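My project report: a year of Saturdays at the pictures

For my project I kept a diary of every film I watched at the Oltovo, the little cinema ten minutes from my flat, and tried to work out what makes me pick one film over another. My tutor wanted a number in the first paragraph, so: 40 tickets, 39 films. (I saw one of them twice and I'd happily go a third time!)

How I did it

I wrote everything up the same night, usually on the bus home with cold hands and a bag of leftover popcorn. Title, who chose it, what we ate before, marks out of ten. The diary came to 2000 words by November and then I got carried away, so the appendix is a fair bit longer than it should be.

I also put a short survey up on the Bonwood students' page. Most of the replies were people arguing about subtitles, which was great fun to read but a pain to sort into a table. 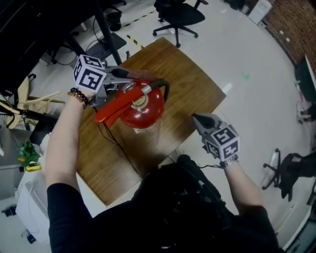
What I found

I thought I went by reviews. I don't! Nearly all my top marks went to films somebody else dragged me to, and the worst evening of the lot was my own pick, a three-hour thing about a lighthouse. Dinner matters too. Anything seen after noodles at Berhe scored well, and anything seen hungry did badly, so I'm not sure I was marking the films at all.

What I'd change

I'd get a friend to keep a diary as well, so there was something to compare mine with. I'd also leave out the Minance short film nights, as six shorts in one go don't fit on a form made for one long film.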